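6:40 am

Up before the alarm again. Coffee, toast, other half of the toast went in my coat pocket in a napkin and I forgot it till lunch. March and still scraping the windshield. Must buy a new scraper, the handle's gone on this one, I'm basicaly using a credit card.

Got to Folley by quarter past. Lights on at the far end already. Wanted one full hour on the bins before the phones started and got maybe half of it.

So. The bins. Writing this down properly because I keep saying I will and then it's April and I can't remember which ones I did.

33 metal bins on the Lostwood side. All the big gray sheet ones, slanted sides, flat bottom. Most have a divider in, a few don't, one has a divider that rattles and I've asked for it to be looked at twice. They're meant to be for returns only. In practice they're for whatever a person is holding when they walk by. Every spring I go through the lot, tip out, sort, wipe down, new label on the front. Last year took me most of a month in bits and pieces. This year I want it done in two weeks. Ha.

Did 8 today. Fine, good even, if you knew how the first one went. First one was packing peanuts to the top and under the peanuts a full set of shelf brackets from Åberg, still in the bag, which I reordered in January because we "didn't have any." So now we have two sets. Put the old ones on the shelf over the sink with a note on. Note fell off before I'd got my gloves back on. Tape is useless in the cold. Use string tomorrow.

Second and third, nothing much. Cardboard, a broken tape gun, more cardboard. Fourth one had a smell. Did not find out what. Hosed it and left it upside down by the door.

Bin 13 was the one I'd been putting off, no good reason, it's just at the end and the light's bad there. Only a few odds and ends in it, front part. Back part empty, thank goodness, the narrow side is murder to get your arm into with a sleeve on.

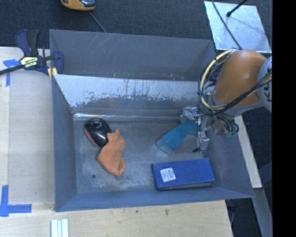 Bin 13. Blue box, orange thing, black thing, teal thing

Black thing is shaped like a computer mouse, shiny, bit of reddish pink down one side. Thought of the spare off the label desk straight away, but that one's plain as far as I remember. Put it on the desk anyway, whoever's missing it can have it. Orange cloth all scrunched up against it, small, looked like a sock to me. One sock. Who loses one sock at work. Into the rag bag for now, will give it a week.

Blue box with the white sticker on it. Hoping that's the Isevance order, number 3669, the one they swear was delivered and I swear wasn't. Was going to check the sticker against the paperwork but the paperwork is in the other office and the other office was locked til nine, and by nine I was on the phone about pallets. Box is on my chair so I can't sit down without dealing with it. Best system I've got. If it is 3669 I owe them an email and a sorry. Not looking forward to that, I was a bit short with them last time.

Teal thing, flat and floppy. No idea. Folded it in with the cloths.

The bin itself needs more work than what was in it. Floor's all scuffs and cloudy patches, worst down the left, and the divider has that flaky band across it where the light metal meets the dark. Streaks too. Went at one of those with the green pad and made no difference at all except now my elbow hurts. Little rusty specks along the bottom seam at the back. Didn't like those. There's a small hole in the floor as well, near the left corner. Never noticed it before. Could be for draining, could be where a bolt used to go. Need to look in the others and see if they've all got one, if they have then fine, if it's just the one then I'll put a bit of tape over it so the small parts don't go walking.

Wonder if it's worth painting them. Asked the same question last spring, it's in this same notebook, few pages from the front, and underneath I wrote "NO. too much sanding." So there's my answer. Past me had done the thinking.

Lunch was the pocket toast and an apple. Ate standing up, see above re chair.

Afternoon a mess. Truck came early, driver wanted signing off, forms were the old ones, had to print the new ones, printer wanted magenta to print in black. Took the magenta out of the one upstairs. Will hear about it. Got back to the bins past three and only managed the last two of my 8, both easy, one had nothing in but a coffee lid.

Things for tomorow:
String for the notes
Check blue box against the paperwork FIRST THING
Look for holes in the rest
More green pads, the coarse ones
Put magenta back
Scraper

Also need to decide about the labels. I'd been putting them on the front wall but that's where everybody drags the bins from and they're scraped off in no time. Side would be better. Left side is nice and tall and flat. But then you can't read them when the bins are pushed together, and they're always pushed together. Maybe tags on wire. Slept on it once already, no progress.

Home just after six. Hands smell of metal, washed them twice, still do. Soup. Meant to call the dentist and didn't, they shut at five, I always remember at ten past. Hung my coat over the radiator, found the napkin from the toast in the pocket and a bracket screw. Must be off the Åberg set. Put it by the keys so it goes back with me in the morning.

Bed by ten if I stop writing. Heating's clanking again.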